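Care of Wooden Floors
Mistow Residents' Handbook, Household Section
Revised Tuesday, July 20, 2021

Wooden floors in Mistow apartments should be swept or vacuumed once a week with a soft brush head. Beater bars scratch the finish and are not permitted.

For damp cleaning, add 4 capfuls of a neutral floor cleaner to a bucket of warm water. Wring the mop until it no longer drips and work along the boards. Steam mops, vinegar and wax polish must not be used.

Spills are to be wiped up at once. Dried marks may be loosened with a damp cloth left in place for 11 minutes – longer contact can raise the grain.

Felt pads are required under chairs and tables. Replacement pads are available from Shufen Kang at the Clilby Street office, Room 438.

Long tables should be lifted by two people when moved. Residents are asked to report loose or cupped boards in writing.

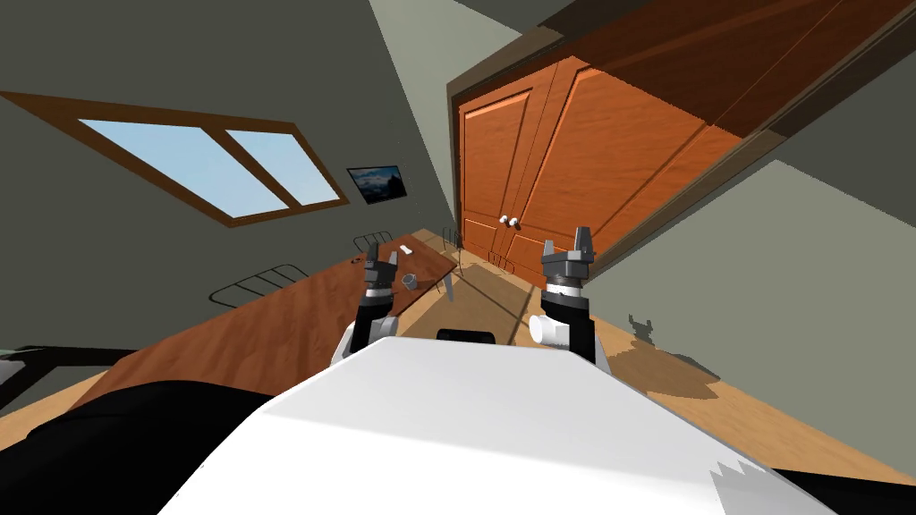

Wooden floor and long table.

Floors are inspected each April. Questions may be sent to Haoran Kong, Building Services.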